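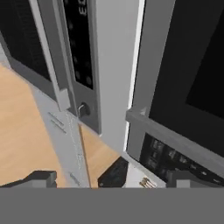
A kitchen drawn on a computer, seen from up high.

The Year I Learned to Cook for One

By Nayeli Giraldo
Jun 2, 2020

My grandmother never made less than a full pot of anything. Beans, rice, soup, the thick corn drink we had in December with too much cinnamon in it (my opinion, and I got a look for it every single year). She cooked for whoever might come up the stairs, and in her building in Nundemville somebody always did. So that's how I learned. I can feed a birthday party without a list. Hand me one chicken thigh and one hungry person, though, and I fall apart.

I moved into my own place two winters ago and spent the first months eating the same lentil stew until I could hardly look at it. I'd make it Sunday, feel very proud of myself, and by Thursday I'd be standing at the counter with toast. Then the leftovers went in the trash and I felt awful, so naturally I made another giant stew to calm down.

What finally got me out of it was my neighbor, Eusebio Llanos. He is 70, he has lived alone for ages, and he eats better than anyone I know. One night he knocked to borrow an onion and saw my pot. "Who's coming?" he asked. I said it was just me. He laughed so hard he had to hold on to the door!

He invited me over that weekend and made an omelet with 2 eggs, a handful of herbs and the last bit of a cheese I'd have thrown out. We split it, had it with bread and a sliced tomato, and I went home full. He owns one small skillet, one small saucepan, and a knife he sharpens while he listens to baseball. I own nine pots. I have no idea how I ended up with nine pots.

So I started copying him. I bought the smallest skillet they had at Tạ, the little housewares shop by my bus stop, and I put the big pots up on a shelf I need a chair to reach. I quit buying the family pack of everything. I began asking the man at the meat counter for one sausage, which felt embarrassing the first time, and then I noticed the woman behind me ordering one pork chop.

Some things still don't shrink well. Soup is better big, and I will argue with anyone about that. A cake for one is a sad project (I have tried it in a mug, I have tried it in a ramekin, no thank you). And I can't seem to cook a small amount of rice without scorching it, so I make 3 cups, freeze most of it flat in bags, and fry it with an egg when I get home late.

Mostly what changed is that I pick dinner by what I'm hungry for that day. Last week it was mushrooms on toast with a ridiculous amount of black pepper. The night after that I had green beans and a baked potato, and I ate them on the fire escape with my shoes off, and Eusebio yelled up to ask if there was any butter left. There was. I lowered it down to him in a grocery bag.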